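Call for participants: how small offices keep their paper

Tilus is looking for people who run, or work in, a small office and who still keep part of their records on paper. We want to follow 64 offices over one winter and spring to learn how documents are stored, found, passed on and thrown away. Taking part is paid. You do not need to be tidy, and you do not need to have a filing system that you would show to a visitor.

The study covers Prikville and the towns on the Barajas road as far as the river crossing. Offices further out can apply, but home visits and office visits will only be made inside that area. If you are outside it, you would join the diary part and the telephone interviews only, at the lower rate of payment given below.

Background

Tilus is a small research group working on everyday record keeping. Last year we sent a postal survey to small businesses, clubs, surgeries and parish offices in the district and received 682 completed forms. Most people told us they had moved at least part of their work on to a computer. Most of the same people also said that the paper had not gone away. It had been moved to another room, put in boxes, or left in the cupboard where it had always been, with newer paper on top.

The survey could tell us how many offices keep invoices or membership forms. It could not tell us what happens when someone needs a letter from four years ago and the person who filed it has left. For that we need to visit, ask questions and look at the storage itself.

The work is paid for by Skomen, which makes archive boxes and shelving. Skomen will receive the final report at the same time as participants do. It will not receive your name, your address or any photographs taken in your office, and nobody from Skomen will contact you as a result of taking part. We are not testing or selling any product. 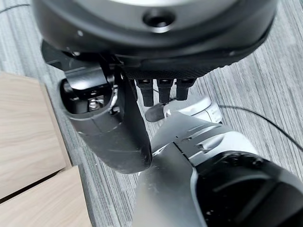 Who can take part

You can apply if all of the following are true:

You are 18 or over.

You work in an office, shop, practice, workshop, school office, club or charity with no more than 12 people on the premises on a normal day. Sole traders working from home are welcome.

You keep some current records on paper. Current means that somebody has needed to look at them in the past year.

You have the owner's or manager's permission to take part, if that is not you. We will ask for this in writing before the first visit.

You expect to stay in the same premises until the end of May. Offices that are about to move are interesting to us but would need a different study.

We would particularly like to hear from dental and veterinary practices, small building firms, sports clubs, lettings offices and music schools, as these were thin on the ground in the postal survey. We already have enough accountants. Accountants may still put their names down for the reserve list.

You cannot take part if you or a close relative works for Tilus or Skomen, or if your office handles court papers that outsiders are not allowed to be near, even in closed folders.

What you would do

The study starts in December and ends in May. There are four parts.

First visit. Two of us come to your office for up to two hours, at a time when you are open. We ask you to show us where paper is kept and to tell us what each place is for. We draw a floor plan with the storage marked on it. We measure shelves and cupboards and note whether they have doors, locks and labels.

Diary. For four separate weeks, spread over the six months, you keep a short diary of each time you go to look for a paper document. The diary is a printed booklet. Each entry has five boxes to fill in: what you wanted, where you looked first, where it was, how long it took, and what you did with it afterwards. We expect an entry to take a minute or two. If you do not look for anything on a given day, you write a line through that day.

Finding tasks. On the second visit we ask you to find a small number of documents that you agreed with us beforehand. We time this. It is not a test of you and no individual times will be published. A typical task would be to find the oldest supplier letter you still keep, or the most recent version of a form that has changed several times.

Doors, drawers and covers are a part of this that people tend to overlook. In the postal survey, several offices wrote in the margin that a cupboard with two doors had been worked with one door for years, or that the label on a folder no longer had anything to do with what was in it.
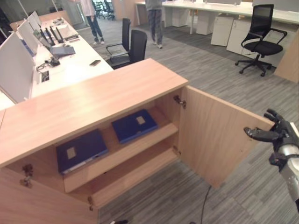

Details like these make a difference to how long a search takes, and they seldom appear in an office's own account of its filing. During the finding tasks we will therefore note which doors and drawers are opened and in what order, as well as the final result. Please do not repair, relabel or rearrange anything on our account before a visit. If you were going to do it anyway, go ahead and make a note in the diary.

Closing interview. Near the end of the study we talk to you for up to an hour, in person or by telephone. We go through your diary with you and ask what, if anything, has changed. If more than one person in the office uses the records, we would like to speak to two of you.

Payment

Participants inside the visiting area receive 200 pounds in total. Half is paid after the first visit and half after the closing interview. If you leave the study part of the way through, you keep what has already been paid.

Participants outside the visiting area, who do the diary and interviews only, receive 90 pounds at the end.

A second person from the same office who takes part in the closing interview receives 20 pounds.

Payment is by bank transfer. If you receive benefits or pay tax on self-employed income, you may need to declare it. We can give you a letter stating the amount and the dates.

Your records and your privacy

We do not need to read your documents. On visits we look at the outside of folders, boxes and files, and at the furniture they are kept in. If a document is lying open we will ask you to close it or cover it before we start. Where a label shows the name of a client, patient, pupil or member, we leave the name out of our notes.

We take photographs only with your agreement, and you can look through them before we leave and ask for any of them to be deleted. You can agree to the visits and refuse photographs altogether. It does not affect payment.

Notes and diaries are given a number in place of the office's name. The list that joins numbers to names is kept separately and is destroyed a year after the report comes out. Diaries can be returned to you if you want them back.

You can withdraw at any time without giving a reason. If you withdraw before the end of May we will also remove your material from the study, if you ask us to.

What you get at the end

Every participating office is sent the report, printed or as a file. Offices in the visiting area can also ask for a two-page summary of their own storage, with the floor plan. Some people in our trial run found the plan useful when a new member of staff started. It contains no advice unless you ask for some.

How to apply

Ask for an application form at the Tilus office in Prikville, or pick one up from the desk at the Prikville library. The form is two sides long and can be filled in by hand. We ask for:

your name and the name of the office

the kind of work done there

how many people use the paper records

a rough list of where paper is kept, for instance two cabinets and a shelf in the hall

the times of day when a visit would be least trouble

Please do not send copies of any records with the form.

Return the form before the end of November. We will choose offices so that there is a spread of trades and sizes, so it is not first come, first served. Everyone who applies will get an answer by post or email, including those we cannot take. A reserve list will be kept until February, as we expect a few offices to drop out over the holidays.

If you have questions before applying, the Tilus office is open in the mornings from 9.30 until 12.30. Step-free access is from the yard at the back. We can supply the form and the diary booklet in large print, and we can arrange to take diary entries by telephone for anyone who has difficulty writing.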